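Fingers open, please

14 January 2026

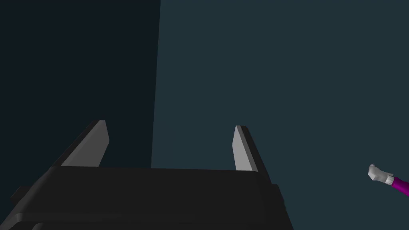 I have spent most of this week setting up the wrist view for the Nulow cell, which means I have spent most of this week looking at one gripper from an angle its mother would not choose. The cell has two arms and a startup check I wrote last May, when I was younger and believed in startup checks. Before anything moves in simulation, the jaws have to be open with nothing between them, and the two pale pads have to stand well clear of each other. They do. The other arm, the magenta one, pokes in at the right with its little white gripper, and I'd like it a bit further off before Mareike sees this.

The fault we were chasing was the finger offset. Somebody (me) had typed 52 where the Havetti sheet says 7, and the planner took it perfectly calmly. It planned 1,110 approaches with that number in it and never raised so much as a warning. Aurelio found it in the config while looking for something else, and has mentioned it only at lunch, and at the coffee machine, and in the subject line of an email.

So the offset now lives in one file, and the check refuses to run if the file and the sheet disagree. Next job is the home pose for the second arm. I have moved the coffee away from the keyboard.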